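Tabletop Drinkware and Bins: Data Card

Version 2. Maintained by Clastbridge. Last edited Tue 6 June.

Summary

This set covers small household items standing on a white table: drink cans, plastic cups, small open bins and canisters. It was put together for work on pick, place, stack and sort tasks with light, thin-walled objects. It holds 1,665 episodes at 112 table layouts. An episode is one continuous recording of one task from a single starting layout. Layouts were set by hand and are not repeated across splits.

The card describes the objects, how they are named in the annotations, and where the labels are weak. Loading instructions are in the repository under docs/loading. The schema is in docs/schema.

Object classes

There are 4 top-level classes.

- can: aluminum beverage can, opened or sealed. State is stored in the field lid_state. A can with its tab bent up over the drinking opening is labeled open. A can whose lid is not in view is labeled unknown, even when an earlier part of the same episode shows it. Printed branding is transcribed only as far as it can be read, so a Pepsi can may carry the text value "PE" in one record and nothing in the next.
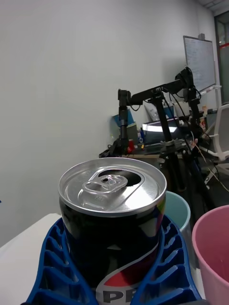 - cup: open plastic vessel with a rim, no lid and no handle. Color is stored as a plain word (mint, pink, light blue). Shade words such as "pale" go in the free-text note. Cups that are partly hidden keep their class if the rim is visible.

- bin: open plastic cylinder with a rolled rim and tapering sides. The boundary between cup and bin is the least reliable one in the set. Size was meant to decide it, but apparent size depends on how close the object stands, and annotators did not always agree. Where two passes disagreed, the record has class_agreed set to false and both labels are kept.

- canister: closed or nearly closed metallic container, usually with a rounded shoulder. Many canisters are near the table edge and only partly visible. Do not use these records for height estimation.

Table and surroundings

The table surface is white and matte. It was wiped at the start of each session and not again until the end, and light smudges are common by the later layouts. They are not annotated. Background material (desks, laptops, chairs, bags, people standing at the table) was left as it was and carries no labels. Users who need a clean background should mask everything past the far table edge using the table_edge polyline supplied with each layout. 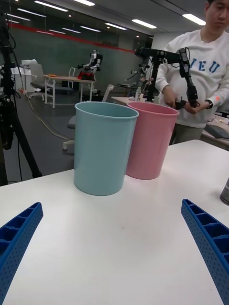

Overlap is recorded per pair. When one container stands in front of another, the field front_of gives the nearer object first. The value refers to the view at the start of the episode and is not updated as objects move. Touching and overlapping are separate fields, and a pair can have either without the other. In version 1 they were merged, and scripts written for that version will need a small change.

Lighting

Room lighting only. Aluminum lids and metallic shoulders show strong highlights, and these were the main cause of broken masks in the first annotation pass. The second pass, done by Henolley, redrew masks on every can and canister. Plastic items were spot checked and mostly left alone.

Splits

Splits are by layout. No layout appears in more than one split. Individual objects do appear in more than one: the same cups and bins were used throughout. Results on the test split therefore say little about unseen containers, and should be reported as layout generalization only.

Known issues

- Color words drift between annotators. "Light blue" and "mint" are confused in low light.
- Liquid content was never recorded. An open can should not be assumed full or empty.
- Mass is missing for all canisters.
- A few cans have lid_state set to open while the mask stops short of the raised tab. A fix is planned for December.
- The free-text notes contain abbreviations that were never standardized. See docs/notes_glossary for the ones we could trace.

Reporting errors

Open an issue with the episode ID, the object ID and the field in question. Corrections to class labels need a second reader before they are merged.

License and use

Free for research use with attribution to Clastbridge. Do not use the set to identify people who appear in it.

Related items
Tumard Shelf and Drawer Set: Data Card
Sivakumar Cutlery Sorting Notes
Henolley Mask Review Guide
Changes from Version 1

2 comments · 4 shares

Contact | © Clastbridge | Back to top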